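December, written up in bed

Woke at six to rain on the skylight and lay there working out how many days were left on the Jiltstead job. Enough, if the boiler man comes. Got up, fed the cat, found that the milk had gone off and had black coffee and the end of the malt loaf.

The train to Plisolstead was twelve minutes late and full of schoolchildren with tinsel on their bags. I stood as far as the river and then got a seat next to a man doing his accounts on the back of an envelope. Read forty pages of the library book, which has picked up now that the brother is out of it. I shall have to renew it anyway.

Choir business took up most of the morning, although I was supposed to be doing the parish maps. Raghda Haddadin rang at half past nine to say that the hall in Sornudon had been double-booked with a carpet sale and could we move the concert to the chapel. The chapel holds 183 with the gallery open. We have sold more than half of those already and the posters all say the hall, so someone has to go round with a pen. I said I would do the library, the chemist and the bus shelter if she did the rest. She also wanted to know whether the altos could stand on the left, on account of the heating pipe. I said to ask Wissam, as he is the one conducting. She said she had asked Wissam and he had told her to ask me.

Did two hours on the maps after that. Found the footpath that Carla Darwish has been on about since the summer. It is on the older sheet and missing from the next one, with a field boundary drawn straight across. Wrote down the sheet numbers and put a slip in the folder for her.

Lunch at one. Had a roll with cheese and a good deal of lettuce and sat by the window.
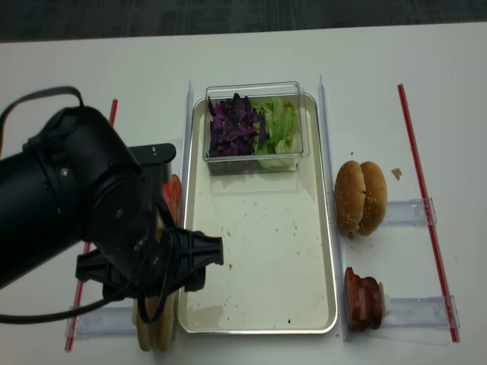

Purple cabbage, lettuce and a seeded bun, lunchtime.

Jeferson Seixas came by while I was eating and talked about his roof. The quote is £3,789, scaffolding included, and he has until the new year to say yes. His neighbour had the same work done for less but that was four years ago and only the back half. I told him to get a second quote. He doesn't want a second quote, he wants someone to tell him the first one is fair, and I know nothing about roofs. We moved on to his daughter's driving test, which is next month.

Walked to the post office in the afternoon with the parcel for Mum. Fifteen minutes in the queue. The woman in front was sending a lampshade to Norway. Mine went second class signed for and should be with her well before Christmas, provided she remembers to be in. Bought a book of stamps and then saw that they had the religious ones and the snowmen, and that I had been given the snowmen. Kept them.

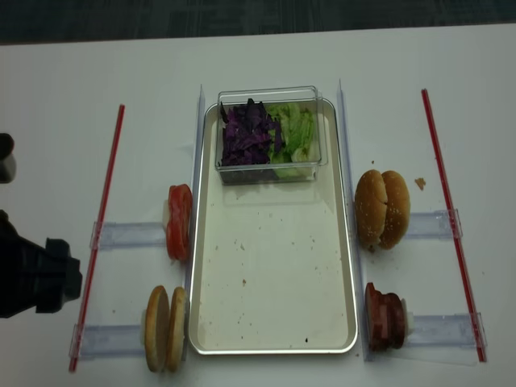 The rain had stopped by the time I came out, so I went back the long way by the allotments. Most of the plots are put to bed. Two had leeks standing and one had a whole row of sprouts leaning over in the wind. Assunta Sorrentino's shed has a new door, painted green, and the old one is lying across her compost heap as a lid. She wasn't there. I put the seed catalogue through the gap under the new door with a note about the broad beans, which ought to have gone in last month. My own didn't go in either.

Did the library and the chemist on the way. The chemist let me alter the poster in the window myself. The bus shelter one had gone already, so I need to print another.

Rehearsal at half past seven, fifty minutes late starting for the basses because of an accident on the bypass. We went through the Tạ piece twice without them. The tenor entry on the third page is still wrong and I am one of the people getting it wrong. I come in on the word before. I have now drawn a ring round it in red pencil. Wissam was patient until about nine and then less so. The altos stood on the left and said it was too hot. 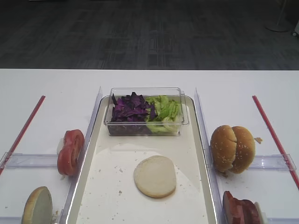

After the singing we sat down to sort out the refreshments for the concert, which I had hoped to get out of. Last year there were mince pies for fifty and twice that number of people wanting one. Raghda has made a list. I am down for the cold things, so rolls and salad, and for borrowing trays from work. I had been thinking of dishing the salad out on plates but I would sooner have it in clear plastic tubs, the straight-sided sort, stood at the far end of a long tray with the rolls in front. Then people can see what they are getting and the queue moves along. Carla is doing the hot drinks. Jeferson has been put down for washing up and hasn't been told.

Home at twenty past ten. The cat had been sick on the hall mat. Cleaned that up, put the mat to soak, wrote a cheque for the window cleaner and left it by the door.

Tomorrow: milk, print poster, ring the boiler man before nine, ask at work about trays, look at the third page again.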